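Nurnstead tea room: the new shelving

Gallery page, last updated 1st July

The tea room on the ground floor at Nurnstead was refitted over the summer, and a few people from the Endale office asked to see how it came out before they order the same pieces. Most of this page is notes, with one picture of the shelving in use. Measurements are in centimetres.

The shelving came from Zunby, flat-packed except for the curved front, which arrived in one piece under a lot of cardboard. It went together in February. Tekle Tsegaye and Dagim Kahsay did the assembly over two afternoons, the second of them mostly spent on the castors.

The top is 90 high, the same as the old bench. The lower shelf is deeper than it looks on the drawing and takes a full carton if the carton goes in sideways. Delivery and fittings came to $1287, with the freight from the depot included. 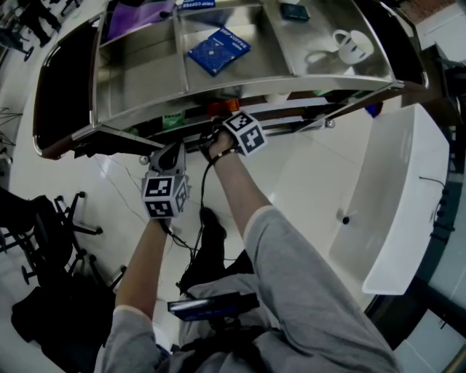

The steel unit with coffee packets and a mug on the upper tier, and more bits and pieces on the lower shelf.

The upper tier is split by upright metal panels. We use it for whatever is wanted during the day: drip coffee, a mug or two, sometimes a folder that ought to be back in the office. The panels stop things sliding when the unit is moved. Packets do tip over in the wider compartments, and Efthymia Karamanlidis is looking for a small tray that would hold them upright.

The lower shelf is for spares. It is darker down there and things at the back get forgotten, so the rule is one row only. Mekdes Wolde goes through it at the end of each month and puts anything out of date on the bench for people to see before it goes in the bin.

Polished steel shows every fingerprint. We tried two sprays and went back to warm water and a soft cloth, wiped along the curve and then dried. Don't use the green scourer on it. There is already a dull patch on one of the panels from the first week.

The dark wood-grain band along the curved end and the back edge was an extra. Valdis Stankevičius wanted it to soften the look of the steel a bit, and most people here like it. It needs nothing more than a wipe.

The castors are small and fine on the white tiles, but they catch on the metal strip at the doorway. Two people are needed to get it over. Clear the top tier first – mugs especially.

The curved white counter is a separate piece and was ordered from Prutix. It is glossy and marks less than the steel does. Allow a gap of about 50 between the two if you want to get a chair past.

For Endale: your alcove is 70 deep at the narrow end, so please measure again before ordering the curved model. The straight one has the same compartments and costs less. Dagim has the drawings for both and can send them over.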